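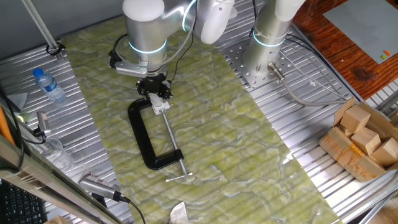
Wednesday, a little after 7:30 a.m., second bench

Came in early because I wanted an hour with the clamp job before the phones started, and of course spent the first twenty minutes of it finding my own notes. They were under the coffee filters. Writing everything down here this time, in one book, so that whoever has the bench next doesn't have to come and ask me (though you're always welcome to, you know that).

Where we are: the Undano line wants its C-clamps handed over and put back by the arm, so that the person doing the glue-up can keep both hands on the work. We've been calling it "the third hand" in the shop, and the name seems to have stuck. The first part of the job is only picking up a clamp that is lying flat, taking hold of it at the screw end by the little swivel pad, and setting it down again without dragging it. It sounds like nothing at all until you try to write down how you do it yourself. I stood there on Monday picking up the same clamp over and over like a fool, trying to notice which finger goes first.

The green marbled panel stays as the work surface for now. It's shiny and it throws the overhead light right back up, so I'd expected trouble with the wrist view, but Zhiqiang Su asked me to leave it be. Half of what comes through Millach's side of the building is polished anyway, and if we only ever practice on dull gray board we'll be fooling ourselves. Fair enough.

Notes on the grip. The pad is small and it swivels, which is the whole point of a swivel pad and a nuisance for us. Take hold off center and the weight of the iron wants to turn the clamp around the grip. Cecilia Ofori thinks we should go for the frame and forget the screw end altogether. I'm not ready to give up on it, since the screw end is where a person would naturally want it handed to them from the other side, handle free, ready to turn. We argued about it very pleasantly over lunch yesterday and settled nothing. To be tried both ways, same clamp, same panel, same speed.

Speed, by the way: leave it on the slow setting. I know it's tempting. The log count stood at 598 tries when I opened it this morning, and I'd like the next ones to be comparable with the old ones.

Now the part I really wanted to get down, which is the people side. I sat with the glue-up crew for most of the afternoon yesterday and it was worth more than a week at this bench. What they mind is the reaching, and the bending for the clamp that has slid to the wrong end of the table just when the glue is starting to grab. They don't mind the tightening one bit. Several of them are proud of it, and they should be, you can tell by feel when a joint has closed up and I wouldn't know how to put that in a program. So the arm fetches and holds and the person tightens. I've written that at the top of the Dogbe worksheet in big letters and I'd ask everyone to leave it there.
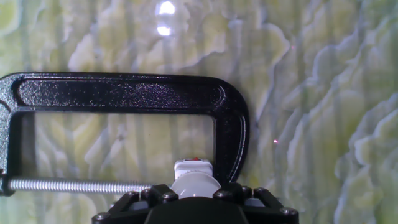
Kekeli Adjei read this page over my shoulder and added in pencil: fine by me, but if it fetches at its own pace then I'm standing there waiting on it with glue on my hands, and that's a worse day than bending down. Let me call for it. A pedal, a button, I don't care which, so long as it's mine to press.

Good point, and one I had missed completely. I'd been picturing the arm keeping time and the person keeping up, which is exactly the sort of thing I complain about when somebody does it to me. A pedal is easy. There's an old one in the drawer under the drill press, if it hasn't walked off. The other question that came up is who gets to stop it, and my answer is anybody standing there, without having to explain afterward.

Bernice Kwofie also wants to know what happens to the two-person glue-ups, where the second person mostly passes clamps. I told her the truth, that I don't know. Those pairings are how the new people learn, and if the passing goes away we'll need some other way for them to stand next to someone good for a few months. I've put it down for the May meeting and I don't want it to slide to the bottom of the list.

Before I forget: keep the cable clear of the fingers when you set up. I don't like how close it runs on the low approaches. 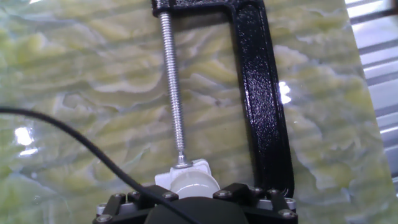 Still to do

Find the pedal. Ask Augustina Abugri about wiring it in, she did the last one.

Run Cecilia's frame grip against the screw-end grip, and write both down here, including the bad ones.

Ask Lorkitetti for a second size of clamp. We've been living with one and getting comfortable.

Talk to the evening crew. I've only heard from days so far and the evening people have a smaller table.

Bench is yours after three. Please put the pencil back.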